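## Section 4: Getting the sitting room ready between guests

Right, you've done the kitchen and you've had your cup of tea (I hope!), so on to the sitting room at Torncombe. I've written this bit out in the order I do it myself, which took me most of January 2019 to settle on, so please try it my way once before you improve on it.

### Before you start

You'll want the handheld vacuum and the big one from the cupboard under the stairs, a dry cloth, a damp cloth, a roll of bin liners and the Gellesis spray for the furniture. Open a window. The room gets stuffy, and the spray smells of pear drops.

**Note:** the big vacuum is an old Gasser with an 800 watt motor and a lead that never quite reaches. Plug it in by the door for the first half and then move it to the socket on the far side. Don't stretch the lead across the room, I've gone over it twice!

### The floor check

1. Walk the whole floor first, with nothing in your hands. Go slowly, up one side and back down the other.
2. Pick up anything bigger than a crumb. Wrapping is the main one. People unpack things in here, and clear film is a devil to spot on a grey streaky floor, so crouch down now and then and look along it towards the light.
3. Put wrapping straight into the wastebasket as you go. Don't pocket it, you'll only find it in the wash.
4. Look under the armchairs and the round table as well. Earrings, pen lids, a whole satsuma in July.

**Caution:** never run the big vacuum over plastic film. It wraps itself round the brush and you'll be sat on the step with the nail scissors. If it does happen, switch off *and unplug* before you go anywhere near the brush.

### Chairs, table and shelves

5. Take the throws and cushions off the armchairs, give them a good shake outside and leave them over the banister for now.
6. Run the handheld down the sides of the seats. There's always something down there.
7. Spray the Gellesis on the cloth and never on the fabric. Dab, don't rub. A 500 ml bottle should last the season, and if it isn't lasting you're being too generous.
8. Clear the little round table and wipe the top. It's light, so hold it steady with your other hand.
9. Wipe the shelving unit with the damp cloth, then the dry one. Slippers get paired up and put back on the top shelf. If you've an odd one, have a hunt for its partner before you give up on it.

### Vacuuming

10. Start at the far wall and work backwards to the door. Go over the middle in both directions, it gets walked on more than anywhere else.
11. Specks that won't lift the first time usually want the nozzle on its own, without the floor head.
12. Faint pale marks are worth a second look from another angle before you reach for a cloth. The pattern plays tricks, and I once spent a good while scrubbing at nothing but a lighter stripe.
13. Empty the wastebasket, put in a fresh liner and stand it back by the armchair.
14. Throws and cushions back on, folded or not as you fancy. I like them a bit bunched, they look friendlier.
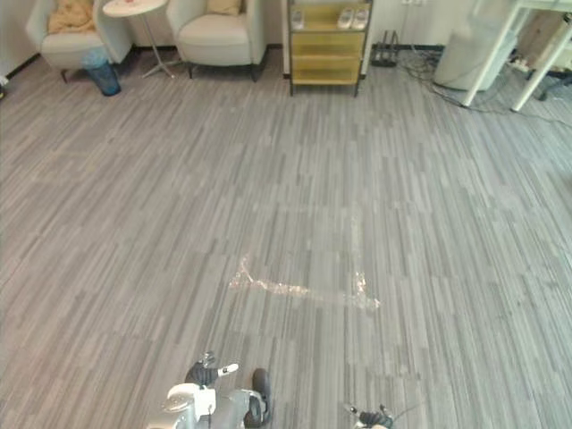
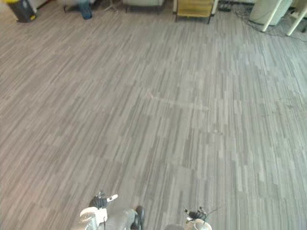

*Fig. 3: the sitting room floor, with plastic film to pick up (first picture) and small specks for the nozzle (second picture).*

Shut the window before you leave, and put the spray back on the high shelf with its cap on. If we're low on liners, write it on the pad and I'll get more next time I'm in Sivcombe.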